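I'd been writing the Skaleck newsletter for three months when I pressed send on the wrong draft. It went to 433 people at a quarter to five, and the subject line said SOMETHING ABOUT CHEESE??

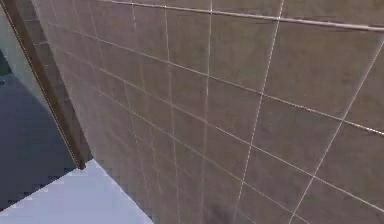

I made tea (badly) and watched the numbers. By six, 21 had unsubscribed and 129 had replied, all wanting to know about the cheese! 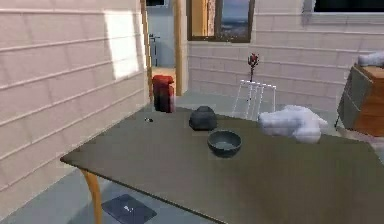

We don't sell cheese. We sell shoelaces. My boss rang from Jedunine, very quiet, and asked how soon we could get some.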